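Fasmont Fund
Interim report, second period
Project: Learning two-armed packing from fewer demonstrations
Submitted by: Edvin Skjelbred, project lead
Date: 30 November 2020

Summary for those with other reports to read

We said in May that we would find out whether a pair of cheap arms could learn to sort and hand over small shop goods from a modest pile of human demonstrations. We now have a modest pile of human demonstrations. The method works better than it did, in one respect much better, and one of the promised results has moved to the next period, where it will have company.

What we did

The pile stands at 1,037 demonstrations, all recorded by a person driving both arms by hand through the leader set. Of these, 204 were thrown out. Most of the discarded ones were cases where the operator changed their mind halfway, which a human onlooker forgives and a learning system copies faithfully. An early version of the policy learned to reach for an item, pause as if remembering an appointment, and reach for a different one. We were rather fond of it.

The rest were split by task: taking a packet out of the basket, passing it from the left arm to the right, and setting it down at a marked distance from whatever else is on the table. The last of these was added at the request of Trandow, who will be testing the method on their own bench and who pointed out, politely, that real tables have things on them.

The method

Readers of the first report will recall that we trained one policy for both arms at once. This was simple to explain and poor in practice. When the left arm was busy, the right arm felt obliged to join in, and the two would converge on the same packet like relatives reaching for a bill they both hope the other will pay.

We now train the arms with a shared view of the table but separate goals, and a small extra signal that tells each arm whether it is meant to be waiting. Waiting proved to be the hard part. It is badly represented in demonstrations, as people find it dull and hurry through it, so we asked our operators to include longer pauses and gave those stretches more weight in training. The arm that waits is also asked to hold its gripper open and ready, which shortens the handover when it comes.

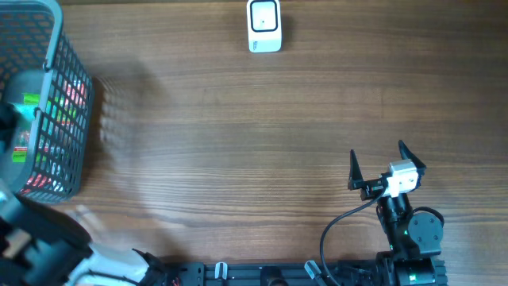 Figure 1. Two-arm bench with mesh basket at left, white device at top centre, and the right gripper open.

Results so far

The shared-view policy reaches the same handover score as the old one with 9 hours of recorded driving, where the old one needed every hour we had and sulked anyway. Collisions between the arms have stopped being the main cause of failure. The main cause is now crinkly packaging, which bends when pinched, shines when lit, and looks different every time it is put back in the basket. We regard this as progress, in that it is a more respectable problem.

Placing items clear of an obstacle is less settled. The policy keeps a sensible distance from objects it met in training. With unfamiliar ones it is either far too cautious, leaving the packet practically in the operator's lap, or not cautious at all. We have no clean number to offer for this yet and would prefer not to offer a dirty one.

Taking packets from the basket sits between the two. Items near the rim are picked up reliably. Items lower down are found, approached, and then pushed a little further down.

Delays and their causes

The comparison against the Stefanou baseline, due this period, has not been done. Their code runs, but it expects a camera placed on the wrist, and our results come from a fixed view of the bench. Comparing the two as they stand would flatter us, which we considered for most of an afternoon. We will retrain the baseline on our view and report both figures in the next period.

We also lost 5 days to a servo fault on the left arm. It reported its position with great confidence and was wrong by the width of a finger. The sessions recorded with it are among the discarded ones. We now run a short position check before each session.

Spending

Within budget. The line for spare servos is nearly used up and the line for travel has not been touched, so we ask permission to move the second into the first. Driltis has quoted for replacement parts and the quote is attached as Annex B.

Next period

Retrain and compare the Stefanou baseline. Record a further set of placing demonstrations with a wider range of obstacles on the table. Send the trained policy to Trandow with instructions they can follow without telephoning us. Try a version of the basket task in which the arm is allowed to give up and choose another packet, this time on purpose.

Annex A: training settings
Annex B: parts quote, Driltis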